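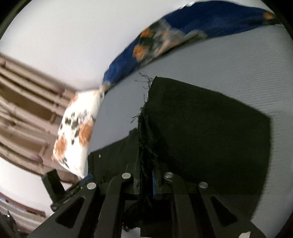
Black cloth, fraying along its top edge. It has been going in the wash like that since May.

The Bed, Mid-Sort

Tarun Shakya's spare room at Betari, where clean laundry goes to wait for a decision. The bed has served as wardrobe, ironing board and filing system for years, and now and then somebody sleeps on it. The afternoon's job was the dark pile, which had reached the stage of leaning. The pillow and the blue flowery blanket were told to keep to the edges and mostly have.

Folding rules in this house: trousers in a thick block, anything with loose threads in the mending bag. The mending bag is full. Tarun bought a tin of 104 needles for it and has so far threaded one.

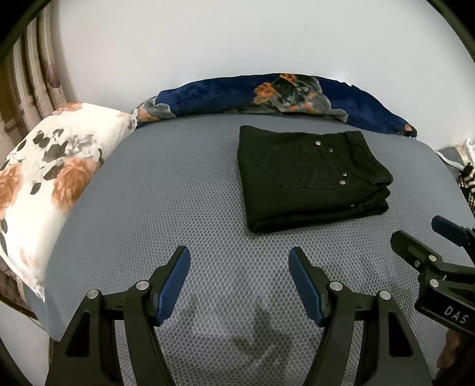

Black jeans, folded, back pocket up. The blanket behind has the better flowers.

Next gallery: the sock drawer, 27 pictures, very few pairs. Prints of anything on this page can be had from the Zurkodlow page, though we can't think why you'd want one.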